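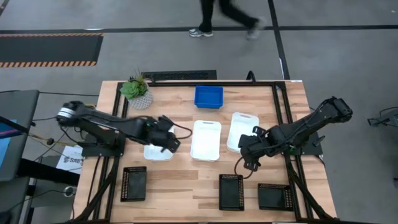 Sondari loses my plugin window sizes

Every time I reopen a session in Sondari, the Flavlow window comes back the size of a postage stamp. Sound is fine, settings are fine, I just can't read anything. Display scaling is at 100 percent. Is there a file I can edit?
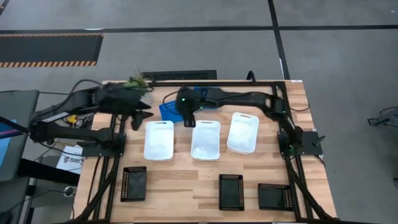 I've already reinstalled, which gave me the same tiny window in a fresh folder.

Leif Þrastardóttir
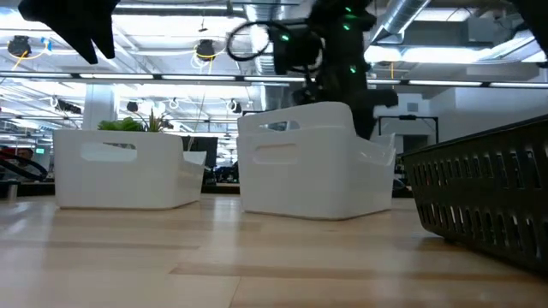

2 replies

Shehu
Close Sondari, open window.conf in your session folder and change keep_size from 0 to 1. Save the session once with the window at a size you like. Version 4 forgets it otherwise – a feature, according to the changelog.

Kullby78
same here, i bought a bigger monitor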